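Home | Guides | Household Money | Shared Accounts | Forms | Contact

Willbridge Household Budget Kit: User Guide
Section 4. Setting Up the Joint Account

By Craig MacLeish
December

By now you should each have finished your own spending sheet (Section 3) and handed it to the other person. If you are still speaking, continue.

This section sets up one shared account for household bills and leaves each of you with an account of your own. Allow one evening. The bank's part is short. The part where you discuss the cable bill is not.

Before you start

You will need:
- both spending sheets from Section 3
- the last 2 pay stubs from each of you
- a list of every bill with its due date, including the ones that come once a year and ruin a perfectly good month
- photo ID for both of you, if your bank wants to see you in person

Note: Do not begin after 9 p.m. We tested this at home.

4.1 Work out the monthly total

1. Add up the regular bills: housing, power, water, internet, insurance, groceries.
2. Take each yearly bill, divide by twelve, and add that too. If your car registration is paid in one lump, it goes here. So does the vet.
3. Write the result on line A of the blue worksheet.
4. Have the other person add it up again without looking at your answer. When Frans Hermans and his wife tried the first version of this kit, their two totals were $182 apart. Both of them had left something out, and each had a theory about whose something was worse.

4.2 Decide who pays what

The worksheet gives you two methods. Pick one and initial it.

Even split: divide line A by two. Simple, and fine if you earn similar amounts.

Share by income: add both take-home incomes together, then work out what part of that total each person brings in. If one of you brings in 70 percent, that person covers 70 percent of line A. The other covers the rest.

5. Write each person's monthly amount on lines B and C.
6. Check that B plus C equals A. You would be surprised.

Caution: Contributing more does not buy extra votes. If either of you suspects it does, stop here and read Section 2 again, the one you both skipped.

4.3 Open and fund the account

7. Open a joint checking account with both names on it. Ask whether either of you can withdraw money without the other's signature. Usually the answer is yes. Know this before you sign.
8. Turn down the overdraft offer for now. You can go back to it in Section 7.
9. Set up an automatic transfer from each personal account for the day after payday.
10. Put in a cushion of $400 before any bills are moved over. It stays there. It is not a vacation fund, however much it may look like one in July.

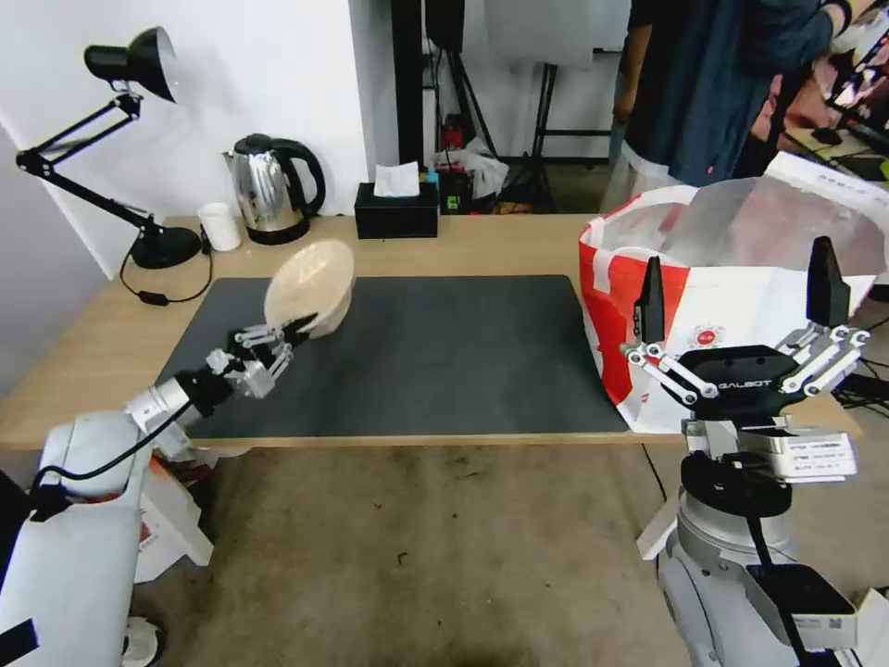 11. Move the bills across one at a time, starting with the smallest. Wait until each payment clears before moving the next.
12. Leave the old accounts open for a full billing cycle. There is always a magazine.

Note: If a bill is due within a week of your transfer date, call the company and ask for a later due date. Most will agree, after some music.

4.4 Set the "ask first" limit

13. Agree on an amount either of you may spend from the joint account without checking with the other. Write it on line D.
14. Tape the worksheet inside a cabinet door you both open.

Line D covers the joint account only. What happens in your personal account is your own business, and that includes the banjo.

If your totals still don't match after two tries, put the sheets away and eat something. Then go to the troubleshooting table on the back of the blue worksheet and start at row one.

Continue to Section 5, Savings and Other Arguments.

Last updated: December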